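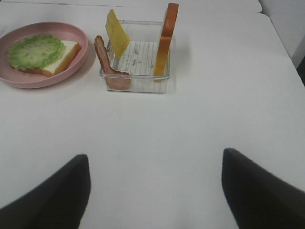 Anar Square Keeper, clear, single

Sold by Castorside Kitchen. Maker: Manalo.

I run a small shop and I don't stock many food containers, mostly for the reason that there are already too many of them. Manalo wanted us to take the whole Anar range. We took one piece, the square one, and only after I had used it at home for 5 weeks of lunches. What follows is what I think of it, and the maker's leaflet can speak for itself.

What it is

A clear, square plastic container with straight walls and a ridged floor. It is meant for keeping sandwich fillings together on the table or in the refrigerator while you build lunch. Comes with a snap lid. No dividers, no clips, no color choice.

What the maker claims

Manalo says the ridges lift food off the bottom and keep it fresh longer. The first half of that I can go along with. Washed lettuce drips, and the drips go down between the ridges instead of sitting under the leaves. Whether the lettuce lasts longer is another question. I kept half a head in the Anar and half in an ordinary bag, and by the end of the week I couldn't have told you which was which. If freshness is your reason for buying, save your money and buy a roll of paper towels.

The leaflet also says "stays crystal clear." Every clear plastic box I have owned has gone cloudy sooner or later. Ask me again in October.

What I do like

You can stand things up in it. Sliced cheese goes in on edge and leans on the wall, and you can grab a slice without peeling it off the one behind. A flat, shallow tub doesn't let you do that. It is also easy to see what you're out of, which matters in my house more than I'd like – people put empty boxes back.

What I don't

Crumbs and specks of pepper get down into the floor pattern and stay there. A sponge rides over the top of them. You need a brush, and you need to do it the same day. I don't think the dishwasher gets it properly clean, whatever the label says.

The lid is stiff for the first 20 or so openings, then fine. Tall slices stick up past the rim, so they have to be laid down before it will close.

Compared with the Akeck

Akihiko Nakajima, our buyer, prefers the Akeck box, which has a smooth floor and costs less. He has a point. It wipes clean in one go and the lid is better. It is also lower, and cheese ends up in a stack. If you mostly store leftovers, get the Akeck. If you put out bread, lettuce and cheese and let everyone make their own, I'd still pick the Anar, though not by much.

Details

Material: clear plastic
Shape: square, open top, separate lid
Floor: ridged
Microwave: no
Freezer: the maker says yes, I haven't tried it
Guarantee: 2 years, lid not included
Sold singly or in a set of 3. The set saves very little, so start with one.

Plates are sold separately. Returns accepted if unused, in the original sleeve.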